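Celebrity & Telly Chat > Couples > Are the Beaudoin two back together or what?

Started Mar 25, 2019

ottersock
So apparently they were spotted having dinner in Ostton at the weekend, same table, sharing a pudding, the lot. I thought it was all over in September! She'd moved out of the Dutville house and everything. I know I shouldn't care but I've followed these two since the first series and I'm weirdly invested.
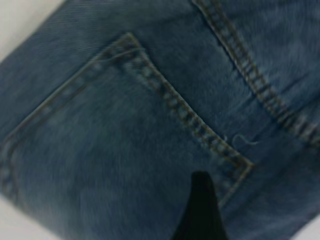 My sister reckons they never properly split and it was just a rough patch that got into the papers. Thoughts?

plumduff44
It's a "source close to the couple" again, isn't it. Same source who had them getting married in a castle. I'll believe it when one of them says it out loud.

marmitequeen
Oh I want it to be true though!! They were lovely together on the Christmas special (when he forgot the words and she sang his bit for him, I was in bits). 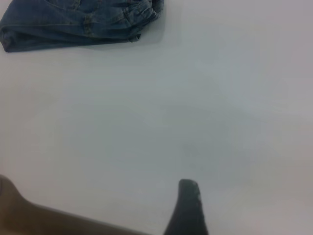 And she's started liking his posts again, all of them, going back weeks. You don't do that by accident.

plumduff44
You do if you've got a new perfume out. Prostia launches this week and suddenly they're holding hands in a restaurant with a photographer outside? Come on.

ottersock
Bit harsh. She's had launches before without dragging him into it.
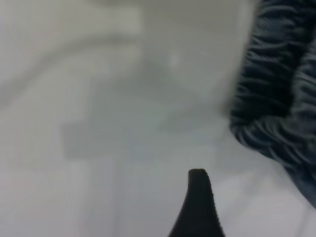
Also they've got a little one, so of course they're going to eat together now and then. My ex and I did a pizza every other Friday for 6 years and we couldn't stand each other.

marmitequeen
Did you share a pudding with him though

ottersock
I did not!

plumduff44
Fine, I'll give you the pudding. Still say they'll be apart by summer.
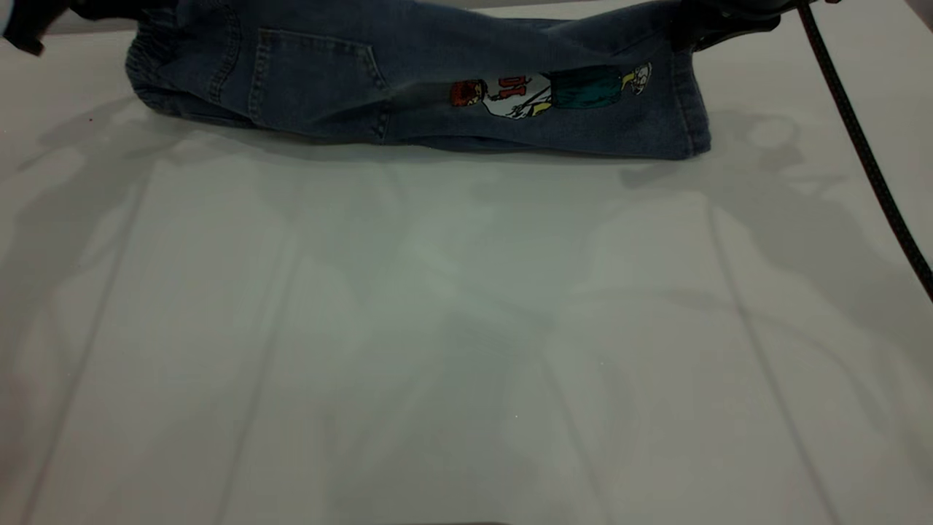
teapotlid
Senior Member, Couples board

Jumping in as I live near Ostton - that restaurant is tiny, 30 seats at most, and there's always someone outside with a camera on a Saturday. So I don't think the photos prove it was a set-up. But I don't think they're back on either. He looked miserable in every one of them.

marmitequeen
He always looks like that, it's just his face. Has anyone got the one where she's laughing? I can't find it now.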